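White worktop for small repairs, and what to do with the gap at the back

Fixings & Fiddly Bits > Benches and Surfaces

pernar_lane
Posts: 32

Hello all, I've been reading for ages and have finally plucked up the courage to post. I've given up on doing my mending at the kitchen table (my husband was very patient, but there are only so many times a man can find a grub screw in the butter) and I've got a corner set aside with panels on three sides and a plain white top. I went for white so I could see what I'd dropped. My old bench was a dark brown thing from my father's garage, and I must have lost half a lifetime's worth of washers on it.

Two things I'd love advice on. First, is white going to drive me mad? I've had it since December and I already feel I'm forever wiping it. Second, the top doesn't quite meet the back wall, so there's a narrow gap all the way along, and I'm certain that one day something precious will go down it. Do I fill it, cover it or leave it be?

tin_of_washers
Posts: 1,534

Welcome! White every time, and I'll argue with anyone about it. I had a Hevitz top in pale grey for years and thought that was near enough, but small steel parts simply vanish on grey, especially in the evening under a lamp. On white you can see everything, including the crumbs, I grant you. A damp cloth at the end of the night and it's done.

As for the gap, please don't fill it with anything permanent. You'll want to move that top one day and you'll curse yourself. Is it the same width all the way along? Could we see a picture?

Fajardo
Posts: 209

I'm going to disagree with my friend above, as usual. White is lovely for finding things and dreadful for looking at. I tried it one winter and had a headache by teatime every time I did anything longer than a plug. The glare comes straight back up at you. I've gone to a green cutting mat on top of plain wood and I'm much happier, and if I drop a washer I get the magnet out.

Agreed about not filling the gap, though. Foam draught strip, pushed in with your thumb.

pernar_lane
Posts: 32

Thank you both, what a kind welcome. I hadn't thought about glare at all, and now of course I shall notice nothing else! The walls are a greyish sort of colour, which I'd hoped would calm it down a bit. You can see the dark line of the gap along the back, and I've still got to peel that label off the far corner. The screwdriver is my favourite, by the way, the handle fits my hand better than any of the smart ones I've been given since.

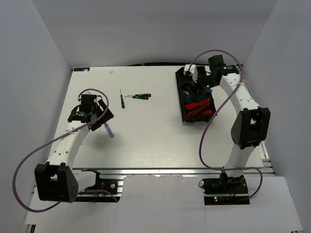

The white top, with the gap at the back and my blue-handled screwdriver

yoonhee_m
Posts: 209

Oh, I do like a see-through handle. Mine came out of my grandfather's box and I've never found a new one that feels the same. Yoon-hee Maeng here, for those who remember me from the old board.

On the gap, I'd go the other way from Fajardo. Foam strip collects fluff and then the fluff collects screws, and you end up picking through it with tweezers. I used a length of thin beading, laid over the top and held with two blobs of Winard putty, so it lifts straight off when I want to clean. It gives a little lip at the back as well, and that stops round things before they reach the wall.

tin_of_washers
Posts: 1,534

Beading is a good shout. I'll still say the top looks a treat. Is that a faint grain in it? If so, wipe along it and you'll get less smearing. There's a scrap of something up by the far edge too, and I spotted it straight away, so I consider my case for white proved.

Fajardo
Posts: 209

A scrap of off-white on a white table and he calls it proof. Eyes like a hawk, I suppose. Mine aren't, and that's rather my point. Anyone with tired eyes should at least try a mat for an evening before deciding.

With that label, warm it with a hairdryer and go slowly from one corner. Don't scrape at it, you'll mark the surface, and a mark on white is there for good.

byun_bc
Posts: 14

May I put in a word for doing both? I keep a white top and a small tea towel, dark blue. White for hunting, tea towel for working. Anything with springs gets opened on the towel because they don't bounce so far. It also saves the table from the screwdriver, which on a bare top will roll about and leave little scuffs over time.

Byung-chul Byun (a long-time reader, very slow typist)

pernar_lane
Posts: 32

The tea towel! I have a drawer full of them and I've never once thought of it. And yes, there's a faint grain, I only really see it when the light's low.

I think I'll try the beading first, as I've a bit left over from doing the bathroom, and I'll have a go at that label with the hairdryer tonight. Fajardo, I promise to give a mat a fair evening too. Does the green sort smell? The last one I bought had to live in the shed.

Fajardo
Posts: 209

For a week or so, yes. Hang it over the banister with a window open and it soon goes off. Mind you lay it flat afterwards or it'll curl at the ends.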